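Tags: Bin picking > End effectors > Linkage vs. parallel

jgeorgiev
Ran the Grakbridge linkage hand against the Tallside parallel jaw on the same mixed bin set, 406 attempts each, same arm, same planner. The Grakbridge wins in the open. It loses near the walls because the linkage sweeps outward as it closes. I'm getting protective stops I never see with the Tallside.

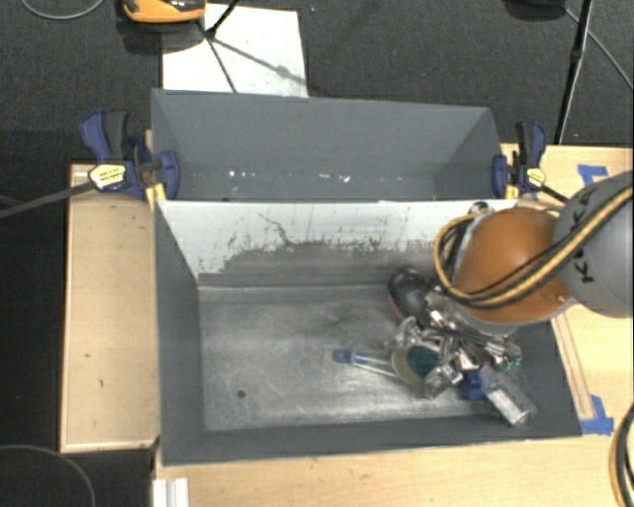

My question is about approach planning. I currently sample vertical approaches only and reject anything where the closing envelope touches the wall model. Clutter ends up in one half of the bin, as it has in this run, with the left half of the front bin close to bare, and the sampler rejects most of what remains. Has anyone tried tilting away from the wall?

s_kovalchuk
Tilt works up to a point. Check your cable loop first. You have a wide one at the joint right over the rim between the bins, and a tilted wrist will swing it into something.

jgeorgiev
Noted. It's on the list.

lenditetti_user2
I'd skip tilt and fix the distribution. Do a push stroke every three failed samples to move items off the wall. Cheaper than replanning.

s_kovalchuk
Disagree. Pushing with a linkage hand loads the fingers sideways. I replaced two finger pins on mine doing that. With the Tallside, fine.

lenditetti_user2
Two pins isn't a trend. What force limit?

s_kovalchuk
Default on the Srour controller. I never lowered it, so fair point.

jgeorgiev
I'll try tilt with the envelope check left on, then pushes at a reduced limit. Same item set for both.

Contact the moderators | Back to top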